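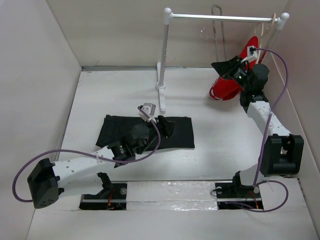 How to Fold a T-Shirt So It Stands Up in a Drawer

We use cookies to remember your settings and see which pages get read. Accept / Manage choices

I put off learning this for years, and now I do it with every shirt I own! File folding (some people call it vertical folding) turns a shirt into a small, firm packet that stands on its edge, so you can see every one you have when you open the drawer. No more digging to the bottom for the blue one and wrecking the pile on the way.

You need a shirt and a flat surface that's bigger than the shirt. A bed works, but a table is much better — the mattress gives under your hands and the creases come out soft. I started on my bed and only got the hang of it when I moved to the kitchen table.

Getting the shirt flat

Lay the shirt face down with the neck pointing away from you. Hold the two bottom corners and give a gentle tug toward yourself, then smooth from the middle out to the sides with your palms. Take your time here. Any wrinkle you leave in now gets folded over and over until it's a lump, and a shirt with a lump in it will always lean.

The folds

Pick a point on the shoulder halfway between the collar and the sleeve seam. Fold that whole side in toward the center, in a straight line from the shoulder down to the hem. The sleeve will now stick out past the far side, so fold it back on itself until it lies inside the edge.

Do the same on the other side. You should have a long, even strip with the collar centered at the top. If the strip is wider at the hem than at the shoulders (mine always was at first), open up one side and bring the bottom corner in a little more.

Now bring the hem up toward the collar and stop just short of it, leaving a gap as wide as 2 fingers. That gap matters a lot! It gives the extra layers somewhere to go when you fold again.

Fold the strip in half once more, or in thirds for a shallow drawer. Press down with a flat hand, then stand it on its long folded edge and let go. If it stays up, you've got it. If it flops, the last fold was probably too loose, so open just that one and try again.

Long sleeves and slippery fabric

For long sleeves, fold the side in as before, then turn the sleeve down so it runs along the strip toward the hem. Keep it inside the edge all the way and the rest is the same.

Thin, silky shirts are harder. I fold those in thirds and tuck them between two cotton ones so they have something to lean on. Chunky sweaters I leave in a stack on the shelf, and anything with a stiff collar goes on a hanger.

Filling the drawer

Start at the front and line the packets up with the folded edge on top. A half-full drawer is the tricky one — everything slides over the first time you open it. A shoebox with the lid off fixes that nicely. My top drawer holds 14 shirts this way, with enough slack that I can pull one out without dragging its neighbors along.

My friend Lleucu sorts hers by color and it looks gorgeous. I sort by sleeve length, mostly so I can get dressed at 6 a.m. with the light off.

Related

How to fold a fitted sheet
Getting deodorant marks out of dark cotton
Socks: rolled or folded?
Packing a weekend bag with no wrinkles
Drying sweaters flat in a small apartment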